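Workplace & Shared Spaces > Kitchens, Tables, Trash
Thread: Paper trays on the big table: crumple, stack or flatten?

benchwarmer_lou
Topic starter

We have one long wooden table upstairs, next to a black metal railing, and everything in the office ends up on it sooner or later. Since June we've had paper dishes on it too. Someone with purchasing rights and a free afternoon ordered 1000 of them from Plemberg, bowls and little square trays mixed, all the color of a grocery bag. They hold pretzels, screws, tea bags, whatever. $187 with shipping, which I only know because the packing slip was used as a coaster for a month.

My problem is the end of their lives. People here crumple. They take a perfectly nestable paper dish, wring it like a dishcloth and set it back on the table, where it slowly tries to open up again. The can by the stairs is full by lunch and it's mostly air. I say stack them. I've been told this makes me difficult.

Typical specimen, with an uncrumpled relative off to the left:

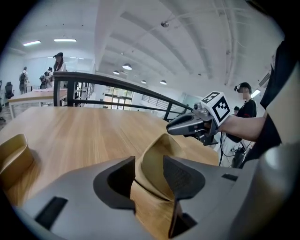 gravelpit
Stacking only works if they come back clean. Put one with salsa in it under five dry ones and you've got a salsa sandwich, and then the whole pile goes in the trash when half of it could have gone in with the paper. Crumple the dirty ones, leave the dry ones alone. That's the system at our place and it has survived two office moves.

benchwarmer_lou
Ours are hardly ever dirty. We are a dry snack people.

mittens_for_sale
Team crumple, sorry. A crumpled dish tells everyone it's finished. A clean one sitting on a table is a trap. Is it used? Is it somebody's? Is it waiting for something? I left one alone for most of a week out of pure manners.

oldhinge
Flatten. Press the rim out with the heel of your hand, fold once, done. You get far more in the can than with either of the other methods, and you don't have to build a tower.

gravelpit
You can't flatten the molded kind. They just crack and shed fluff everywhere.

oldhinge
Then buy the folded kind.

gravelpit
They have 1000 of them. I think the buying part is behind us.

benchwarmer_lou
It's a bit fewer than that by now, but yes, this is going to be our retirement.

tuesdaysoup
Side note from someone who looks after a wood table of about the same vintage of bad decisions: what's the finish on yours? Because paper dishes with anything oily in them will leave a ring. Ours is a Rudmont, pale top, very nice for the first ninety minutes. Now it has what I would call a constellation over by the microwave.

benchwarmer_lou
Also a Rudmont! The long one. It got two coats of Lūse hard wax when it came and has had nothing since except elbows. No rings that I'd swear to. There's a dull patch but I believe that's where people lean.

tuesdaysoup
Do another coat before you can see you need it. The Lūse stuff goes on thin with a rag. Buff it off when the tin says to. I left mine overnight and the table was tacky enough to hold on to receipts.

mittens_for_sale
Can I go back to the railing? Is there a floor below the railing? Does light paper stuff sit on a table next to a drop?

benchwarmer_lou
There are stairs. And yes. When somebody props the door the dry ones travel. A screw in the bottom keeps them home, so a tray with one screw in it isn't trash, please put it back.

oldhinge
See, if they were flattened and in the can they wouldn't travel.

benchwarmer_lou
They travel while in service. You want me to flatten the pretzels too?

ninety_grit
Facilities person, different company. Two thoughts.

First, the can. If it's mostly paper, get one with a tight lid and a wide mouth. We use a Flamex, 90 liters, and it takes stacked, crumpled, flattened and one time a whole birthday. Put it at the end of the table instead of at the stairs. People will walk exactly one arm's length to throw something away and after that they start making sculpture.

Second, get rid of the mix. Bowls and squares don't nest in each other and never will. Pick one shape for the table and put the other shape in a cupboard.

gravelpit
The lid will be left open within a day.

ninety_grit
Lids get left open. It still holds more than a small one.

mittens_for_sale
I'd keep the bowls. You can't lose a bowl under a laptop.

benchwarmer_lou
Okay, reporting back. I couldn't get a Flamex past purchasing (the free afternoon is over, apparently) so I moved the existing can to the table end and put the bowls away. Only squares out now. They have rounded corners and a shallow dip in the middle, not much good for soup, fine for what we do. They slide around less than the bowls did, too, having a flat bottom and no ambitions.
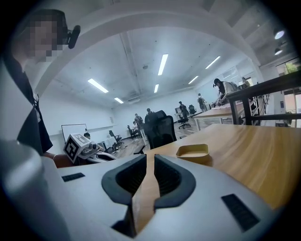
So far the crumpling is down. I don't think anyone has been converted, I think the square ones are just less satisfying to wring. The stack by the can got to a decent height before somebody put a banana peel in the top one, and I'll concede the salsa point to gravelpit on those grounds. The top tray went in the can, the rest were fine.

The wax is on order. I'm doing the table after hours when nobody can lean on it.

gravelpit
Accepted.

oldhinge
Did you try flattening one of the squares?

benchwarmer_lou
I did. It cracked and shed fluff.

oldhinge
You have to go slower on the corners.

tuesdaysoup
Which Lūse did you order, the matte or the satin? Don't get the satin. Every crumb shows.

benchwarmer_lou
The satin. I'll see if they'll swap it.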